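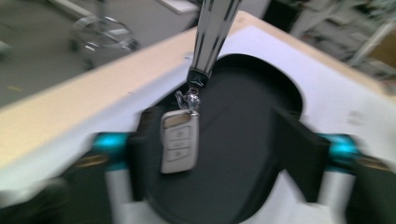
Albertina Godinho told us she had lost her car key twice in one January before she put it on a lanyard, and that she wished she had rung us after the first time. We hear much the same from a lot of customers, and it is how most of them come to find us.

About Carnside Keys

Carnside Keys cuts, programmes and repairs car keys. We also sell the things that keep a key from going missing: lanyards, split rings, clasps, hooks and key boards for the wall. We have one shop, on Pullden Road, and a small workshop behind it.

The business was started by Eduardo Peixoto, who had worked for a locksmith and wanted to deal with car keys only. He began with a single bench and a second-hand cutting machine. There are now 5 of us. Eduardo still does most of the difficult repairs himself – water damage, snapped blades, fobs that have been through the wash.

What we do

Spare keys. We can supply a spare for most makes of car on the road. Bring the key you have, the car and proof that it is yours. If you have no working key left, ring first so we can tell you whether the job can be done at the shop or has to be done where the car is parked.

Fob repairs. A fob that has stopped working often needs a battery and nothing more. We fit batteries while you wait. Worn buttons and cracked cases can usually be replaced without changing the electronics inside, so the key does not have to be programmed again.

Lanyards and rings. We keep plain and striped lanyards in stock, with metal clasps. A modern fob is heavier than an old flat key and it pulls on the ring, so we fit a ring of the right size and check that the clasp closes fully. If yours has started to open by itself, bring it in and we will change it.

Key boards. We make these to order under the name Perenska. The smallest holds a household's keys and the largest we have made so far has 40 hooks. It went to Guerreiro, a van hire firm that used to keep everything in a biscuit tin.

Looking after your key

Keep the fob away from coins and other keys if you can, as they scratch the case and press the buttons. Do not hang a heavy bunch from the same ring. Change the battery when the range begins to drop. If you use a lanyard, look at the clasp every few months – the spring is normally the first part to go.

Our stock

We hold more than 1,000 blank keys and cases. If we do not have yours, we will order it and ring you when it arrives. Old cases that can be used for parts are kept, and the rest go for recycling along with the batteries.

Finding us

Carnside Keys, 464 Pullden Road. There is parking at the back, reached by the lane beside the shop. Please come to the front counter first, even if your car needs to be seen, and one of us will walk round with you.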